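Desk by the window — cleaning the screen without wrecking it?

Forum: Home Office & Desks
Page 1 of 2

plinico_pete
My desk is right up against the big window and once the sun's out I can see every speck on the monitor. I've been going at it with kitchen roll because it's what's in the house. My sister says I'm ruining it. Am I?

mossybrick
Your sister's right. Paper towel is wood pulp, it's scratchy. Get a microfibre cloth, they're 2 quid for 4 in the market at Skudton.

Yousafzai_fan38
Disagree with mossybrick, sorry. I've used a paper towel on mine for years, dry and with no pressure, and there's not a mark on it. It's the sprays that do the damage.

mossybrick
Or there are marks and you've stopped seeing them. Matt screens are the worst for it.

tealeaf_800
I'm somewhere in between. My setup sounds a lot like Pete's — monitor in front of the window, roller blind half down, lamp off to the left, and cables all over the back of the desk that I keep meaning to sort. I keep paper towel for the desk and the mousepad, and I do grab it for the screen when I'm halfway through a video and can't be bothered to get up.
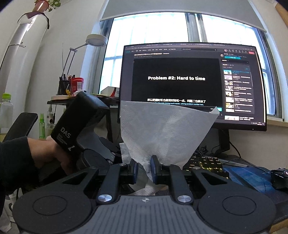 What I won't do is scrub. Crumple it up so it's soft, let it barely touch, and if something's stuck on then leave it for a proper cloth. Oh, and do the keyboard last! I used to do it first and all the crumbs ended up everywhere else.

plinico_pete
Keyboard last, noted. What about the blind? Mine's grey and holds dust like nothing else.

Yousafzai_fan38
Hoover with the brush bit, blind all the way down. I've got a Mestimeck handheld and it does the job.

mossybrick
Agreed on the blind. Still not agreeing on the kitchen roll.

plinico_pete
Cloths ordered. My sister is being unbearable about it.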